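古いPCのメールソフトからアドレス帳を救い出す手順

会社を移るときも、家を引っ越すときも、最後まで残るのがアドレス帳です。写真や書類は外付けに放り込めば済むのに、連絡先だけは「あとで」と言われ続け、気づけば十年前のパソコンの中で暮らしています。今回は、昔のデスクトップ機に入っているアドレス帳をCSVで書き出し、いまのメールソフトに読み込ませるまでを書きます。私の場合、中身は152件。うち何人が私を覚えているかは考えないことにします。

用意するもの
・古いPC(電源が入ること。ここが最大の難関です)
・USBメモリ
・表計算ソフト

1. 書き出す
古いほうのメールソフトでアドレス帳を開き、「ファイル」→「エクスポート」→「CSV(カンマ区切り)」を選びます。メニューの名前はソフトによって違い、なぜか「ツール」の下に隠れていることもあります。項目を選ぶ画面が出たら、氏名、メール、電話、会社名にチェック。FAX番号はお好みで。

2. 文字コードを直す
いちばん泣かされるところです。古い日本語環境のCSVはたいていShift_JISなので、UTF-8を期待するソフトに渡すと、取引先の部長が見事な記号の羅列になります。メモ帳で開き、「名前を付けて保存」で文字コードをUTF-8に変えて、別名で保存してください。元のファイルには触らないこと。私は一度上書きして、午後を丸ごと失いました。

3. 電話番号の先頭のゼロを守る
表計算ソフトでCSVをそのままダブルクリックすると、「090」が「90」になります。親切のつもりらしいです。「データ」→「テキストまたはCSVから」で取り込み、電話番号の列を「文字列」に指定しましょう。

4. 重複を片づける
メールアドレスの列で並べ替えます。私の表にはYaroslav Harasymさんが2人いて、片方の会社名はLesville、もう片方はPasichnykでした。転職しただけの同一人物です。新しいほうを残し、古い番号はメモ欄へ。 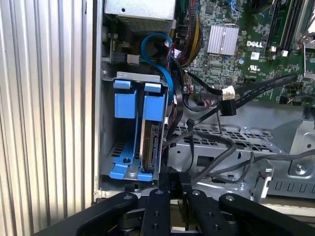 並べ替えのついでに、名前が空欄でアドレスだけの行も見ておきます。たいていは何かの自動返信で、返事が来たことは一度もないはずです。消して構いません。

5. 読み込む
新しいソフトで「連絡先」→「インポート」を選び、CSVを指定します。項目の対応づけを聞かれたら、姓と名が逆になっていないか必ず確認を。いきなり全件を流し込まず、まず5件だけの試験用ファイルを作って読ませると、失敗しても手で消せます。

うまくいかないとき
・「形式が正しくありません」と出る:1行目の見出しが消えていないか見てください。
・住所が途中で隣の列にずれる:住所の中に半角カンマがあります。その項目全体を半角の二重引用符で囲みます。
・全員の会社名が「Hondoslow」になった:表計算ソフトで下までコピーしてしまっています。手順2で別名保存したファイルからやり直しです。

移し終えたCSVは、USBメモリに入れたままにせず、パスワードをかけた場所へ移しておいてください。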